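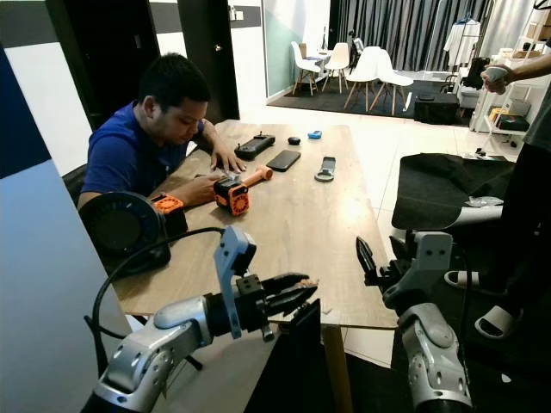 Kyu-ri Song
Posted 7:42 am
Before changing any more settings, pull the wheel out and measure the pocket depth with a caliper. The figure moulded on the underside is the nominal capsule size and tells you nothing about depth. I've had wheels from the same bag differ by most of a millimetre.

hopperlid
Posted 8:05 am
Did that last night. Depth is consistent across all the pockets. To recap for anyone coming in from the other thread: single-head bulk vendor, Hundden body, Gyamfi mechanism, filled with sugar-shelled almonds. Portion drifts. First vends after a fill are heavy, then it tapers, and by the last third of the hopper I'm getting maybe half a portion. Coin mech is fine. Every coin turns the wheel the full distance.

brushplate_bc
Posted 8:19 am
Tapering with fill level is head pressure. Less product on top, less force packing the pocket. It's normal on an adjustable wheel with anything irregular in shape. Round candy barely shows it.

hopperlid
Posted 8:26 am
Some taper I'd accept. Half is too much. The neighbouring head has the same almonds and the same adjustable wheel and loses only a little.

Kyu-ri Song
Posted 8:40 am
Same brush on both?

hopperlid
Posted 8:51 am
Same part number. The bad one is newer.

Kyu-ri Song
Posted 9:03 am
Then look at the brush height. A new brush with full-length bristle sweeps product off the pocket before it can settle. With a full hopper the weight overcomes it. With a low hopper it doesn't. Worn brushes vend heavier, new ones vend light, and people always blame the wheel.

ozvend61
Posted 9:30 am
I don't agree with the brush theory. I ran Gyamfi mechs on a route through Daltomdale for years and trimmed every brush I fitted. Made no measurable difference on nuts. What did make a difference was the agitator. If the arm is bent upward even slightly, it rides over the bottom layer once the level drops and you get bridging beside the wheel opening. Put a straight edge along it.

brushplate_bc
Posted 9:44 am
Bridging gives you an empty pocket followed by a normal one. OP is describing a smooth decline. Different symptom.

ozvend61
Posted 9:58 am
Only if the bridge is over the whole opening. Partial bridging looks exactly like a decline when you average it. Did the OP weigh individual vends or average them?

hopperlid
Posted 10:15 am
Averaged. I vended into a tray 4 at a time and divided. I can redo it singly this evening. The sample was 400 g into an empty hopper, run to empty.

ozvend61
Posted 10:22 am
400 g is too small a fill to say anything about taper. You are starting in the zone where it already misbehaves. Use 800 at minimum.

Ha-neul Wang
Posted 11:10 am
Two things not mentioned yet. One, what is the humidity where the machine sits? Sugar shell picks up moisture and the friction between pieces goes up well before they feel sticky in the hand. Two, has the hopper been washed recently, and with what? Some cleaners leave a film that behaves much the same way.

hopperlid
Posted 11:34 am
It's in the entrance of a laundromat, so humid. But so is the neighbouring head. Both hoppers washed in August with hot water and plain dish soap, dried overnight.

Ha-neul Wang
Posted 11:41 am
Lid gasket on the bad one?

hopperlid
Posted 11:43 am
Will check.

centrepost
Posted 12:20 pm
I'd stop running almonds in a laundromat altogether. Go to a hard-shelled chew or a plain round gumball with a fixed wheel and the problem goes away. The margin on almonds doesn't cover the spoilage.

hopperlid
Posted 12:37 pm
The almonds outsell everything else on that rack. Not swapping them.

centrepost
Posted 12:41 pm
By count or after product cost? Different answer on mine.

hopperlid
Posted 12:52 pm
After cost. Can we keep to the mechanism please.

brushplate_bc
Posted 1:15 pm
For the retest: set both wheels to the same opening, swap the two brushes, leave everything else alone. If the fault follows the brush, Kyu-ri is right. If it stays with the head, check the agitator and then the gasket. Don't change all of them in one go or you'll learn nothing.

hopperlid
Posted 8:48 pm
Results. 800 g in each head, single vends, weighed individually on a kitchen scale that reads to a gram.

Brushes swapped: the fault stayed with the original head, slightly reduced. The other head now tapers a little more than it used to.
Agitator: arm was sitting about 3 mm high at the tip. Bent it back flat.
After that, with the brushes still swapped, both heads track each other until the hopper is nearly out.
Gasket: fine on both.

ozvend61
Posted 9:02 pm
Agitator, then.

Kyu-ri Song
Posted 9:11 pm
Mostly agitator. The other head got worse with the new brush on it, and that needs explaining too. I'd still take a little off the bristle. Scissors, a small amount at a time, keep the edge square.

ozvend61
Posted 9:17 pm
A shift that small on a one-gram scale is noise.

Kyu-ri Song
Posted 9:25 pm
Possibly. It's in the direction I'd expect though. A finer scale would settle it.

hopperlid
Posted 9:40 pm
Leaving the brushes untrimmed for now. If I order a replacement agitator, is the Fundodell one a straight fit on this mech? The listing gives the shaft as "standard".

brushplate_bc
Posted 9:56 pm
Fits the shaft, but the hub is taller. You need to leave out the spacer washer or the arm sits high again, and you're back where you started. Keep the washer with your spares.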